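Let the Kids Work on the Boring Part

3 January 2020

I help out with an after-school robotics club called Junanska, and every fall I get the same question from parents: when do they get to build the real robot? I used to mumble something about budgets. This year I've decided to argue back, so here goes.

I don't think they need to build one. I think a simulated living room is the best classroom a beginner can have, and I'd keep a first-year club inside it until spring if the parents would let me.

Our project this year is called Stitness. The assignment fits on an index card: get a humanoid to walk through a furnished room without hitting anything. That's it! No ball throwing, no dance routine, no arena with flashing lights. When I read it out in November there was a groan you could have heard in the parking lot. We have 17 kids, and I'd guess most of them had signed up hoping to smash something.

Then they started, and the groaning stopped, because a living room is hard. A chair is wide at the seat and skinny at the floor, and then the base sticks out again where you don't expect it. An armchair has legs set under a big soft box. If your robot only thinks about what's at ankle height, it will happily plow an arm into an armrest. We spent two whole sessions arguing about how much space to leave between one chair and the next, and I have sat through worse arguments among grown adults with engineering degrees. 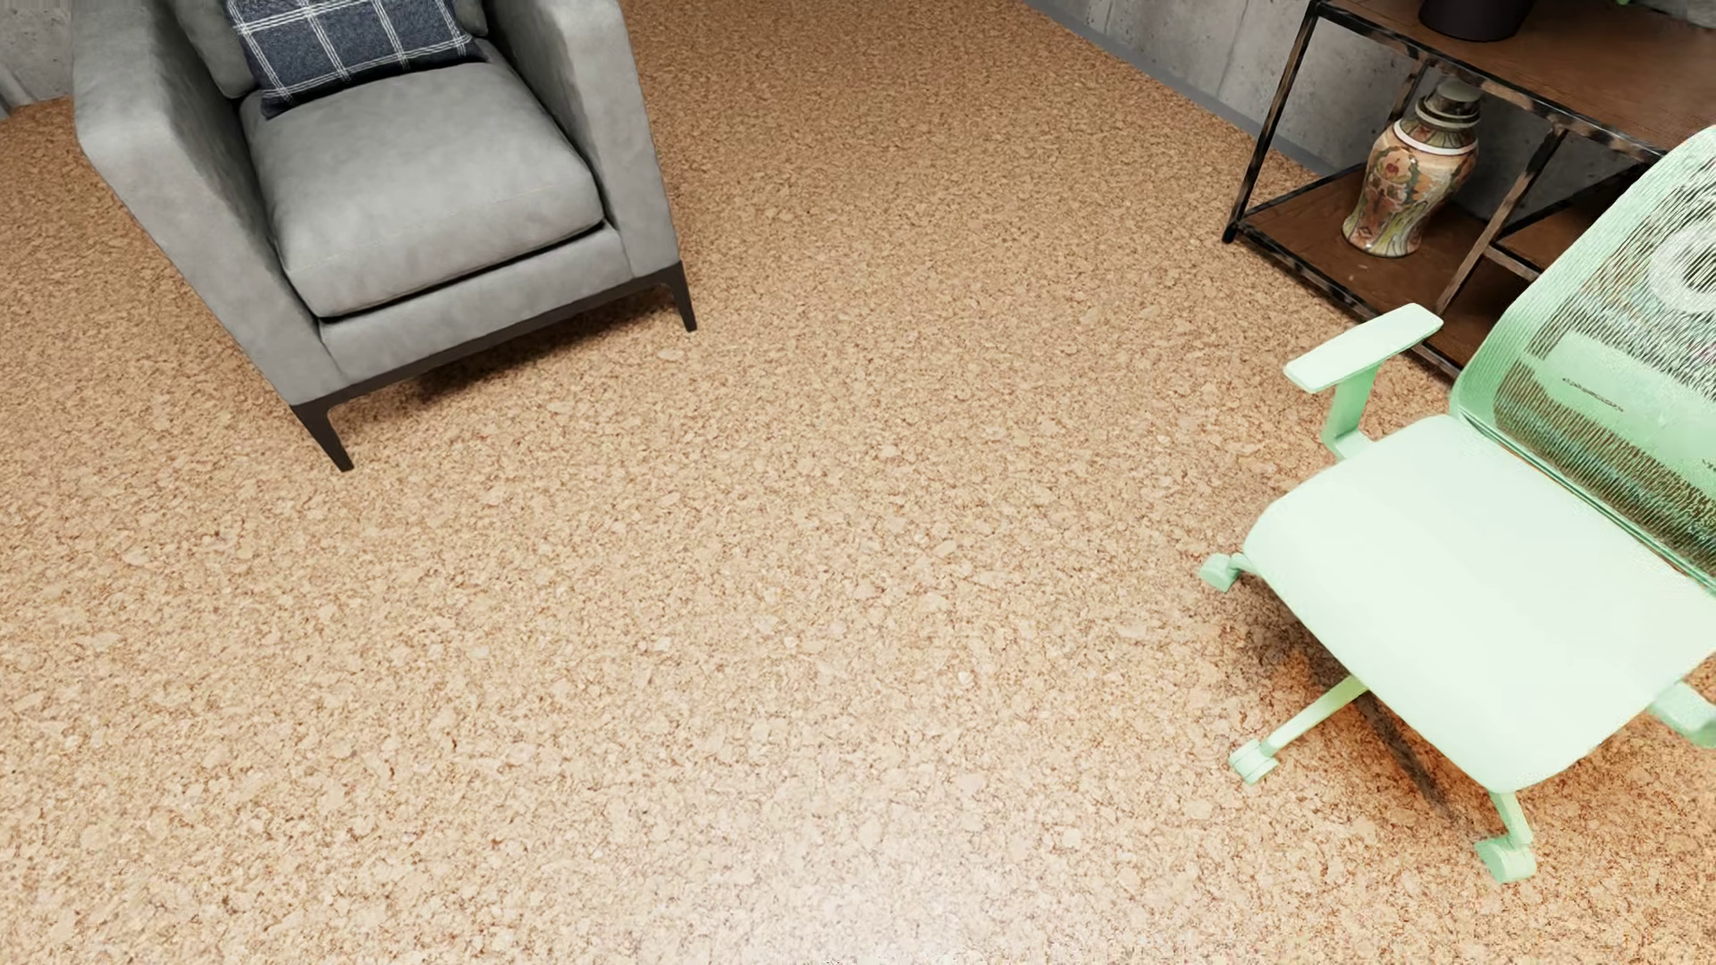

The open floor between the armchair and the green office chair, Stitness practice room.

I love those arguments. A kid who has never said a word all season will suddenly stand up and walk sideways between two desks to prove a point about shoulders. Somebody else gets out a tape measure. You can't get that from a kit where the instructions tell you which screw goes in which hole (and I say this as a person who owns a lot of kits).

Now, the case against. I've heard it mostly from the coach of the Evum team across town, who is a friend and who is wrong. The complaint is that simulation is too clean. A real motor gets tired, a real cable comes loose, a real floor has a rug that bunches up. Kids who only ever work on a screen will think the world resets when you press a key. Fair enough, some of that's true. I've seen a student restart a run 30 times without changing one line of code, just hoping. I had to go for a little walk down the hallway.

But look at what happens with hardware in a club our size. You get one robot, maybe. Two kids work on it, and they're always the same two kids, the ones who already have a soldering iron at home. Everyone else holds the flashlight. Our robot broke its ankle joint three years ago and we waited 43 days for the part – that was most of our season, gone, and we spent it making posters. On a screen, all of the kids can have the robot take a step on the same afternoon, and it can fall on its face in private.

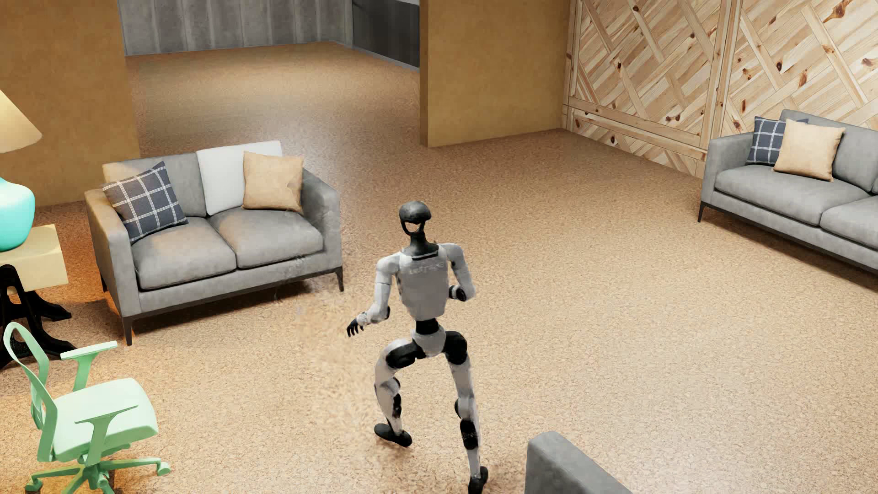
Mid-stride in the living room, with a sofa on either side.

The falling in private matters more than I expected. Kids around 12 or 13 hate being watched while something goes wrong. Give them a robot nobody is going to yell about and they get brave. They try the dumb idea. They swing the arms too wide to see what it does to the balance, and then they want to know why, and suddenly I'm explaining center of mass to a kid who told me in September that science wasn't for her.

Would I take a real humanoid if one landed on our doorstep? Sure, I'm not made of stone. We do have a small grant application in with the Ng Fund, and if that comes through I'll buy a few cheap wheeled bases for the second-years, who are ready for loose cables and dead batteries. I'd still start the new kids in the living room.

So, parents, that's my answer. When your kid comes home and says they spent the whole afternoon getting past a chair, please ask which side they went around.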